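Subject: Re: [clirnbridge-home] Shelf above the washing machine

Hello all,

I finished my shelf in August and I thank everybody for the advice.

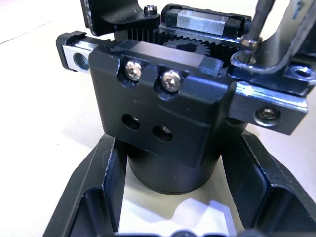
Samina Farooqui wrote:
> Before you buy the board, please measure the depth of the
> cupboard two times. Mine was 291 mm at the back and
> less at the front, so the door did not close.

Samina, I measured as you said. My board is 224 mm deep and the door closes well. I used 18 mm board — the thinner one was bending under the detergent bottles.

One question remains. Do you paint the cut edges, or is wax enough for a damp room?

With regards,
Junpei Amano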